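Notes for the Kirgate talk, 11/03/2016
Keep it to the half hour, leave time for questions, bring water this time.

Hello everybody, and thank you for coming out. I'm here for the Skistine repair group, and I'd like to spend our time on the inside of an ordinary desktop computer, the kind many of you have under a desk at home gathering dust. (Pause. Ask for hands — who has ever had the side off theirs? Be nice to the ones who haven't.)

Start with the outside. People are nervous of the box, and I was too, for years. Pull the plug from the wall, hold the power button in for a few seconds, then lay the tower down on its side so the panel you're taking off faces the ceiling. Touch bare metal before you reach in. Please don't do this on the carpet. I did, and I'm still finding the screws.

Then the money part, briefly. Last year we took in 78 machines and roughly 500 went through the Eda project across the county, and a good many needed only a cleaning or a new drive. Don't read out the whole table, the handout has it.

Now the tour. Go slowly here and let people lean in.

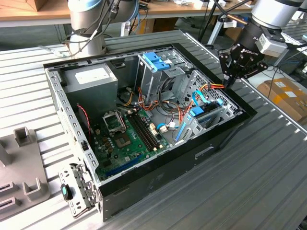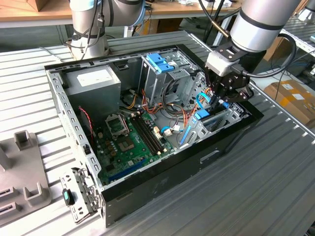

Side panel off, power supply at the upper left, CPU socket empty with its bracket up.

The one thing I want everyone to take home is to leave an open socket alone. Those contacts are tiny and they bend if you so much as brush them with a sleeve, and I say that as a person who has ruined 2 boards with the same sweater. If you're putting a processor back, line up the marks, let it drop in under its own weight, and only then bring the lever down.

Cables next. Blue ones for data in a lot of these cases, the colored bundle for power — and before you unplug anything at all, take a picture with your phone. Drives usually slide out on rails or clips, so squeeze and don't yank.

Mention the Wang workbook, page on memory, for anybody who wants to read ahead before June. Mention the sign-up sheet by the door.

Questions. Somebody will ask about laptops. Say next time, and mean it.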